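## Venue news: winter weddings at Herkine Barn

Bookings for the winter season at Herkine Barn are now open, and the first Saturdays have already gone. If you are planning a small wedding between November and the end of February, the Tuesday to Thursday rates are worth a look. Midweek hire starts at £818 for the day room and the courtyard, and includes tables, chairs and use of the kitchen from eight in the morning.

The barn seats up to 135 for a meal. With a dance floor laid, it is more comfortable with fewer, and most couples move the top table back against the long wall once the speeches are over. The stove at the far end is lit for every winter booking. Candles are allowed in glass holders only, and the holders must be taller than the flame.

Plenico will be doing the food for most of this season's dates. Their winter menu has a choice of two soups, a slow-cooked shoulder of lamb, a squash and barley dish for those who don't eat meat, and a baked custard with plums. Tastings are held in the afternoon, and couples can bring two guests. You are free to bring your own caterer, but please tell us before you pay your deposit so that we can check their paperwork.

### Flowers and tables

Many of this year's couples have asked for dried flowers, and Căpraru, the florist's by the station, has put together a winter range with this in mind. It uses seed heads, bleached fern, dark red statice and a good deal of eucalyptus. Table pieces are £34 each and can be hired or bought. The hired ones go back to the shop the next morning and need to be boxed up before midnight.

For linen, Narketti has added a rust colour and a deep green to the plain white and oatmeal cloths. The green looks nearly black by candlelight, so ask to see it in the evening if the shade matters to you. Napkins can be ordered in a different colour from the cloths at no extra cost.

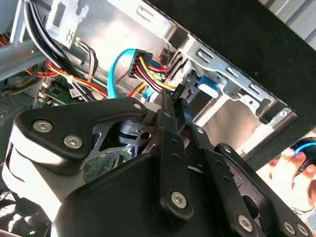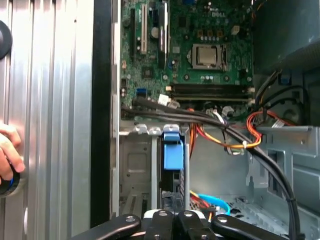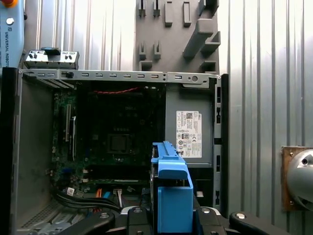 ### Dates and deposits

A deposit of £607 holds any Saturday in the season – midweek dates need half the hire fee. The balance is due six weeks before the day, along with final numbers and a rough timetable. Please include the time you would like the bar to close, as the licence runs to midnight but the music has to be off by half past eleven.

Ceremonies can be held in the barn itself or under the covered side of the courtyard. The registrar must be booked separately through the register office, and December fills up early there, so ring them before you settle on a time with us.

Parking is on the gravel next to the lower gate. Coaches can't get up the lane and should drop guests at the road, where we can arrange a minibus to meet them. Cars may be left overnight but should be collected by eleven the next morning.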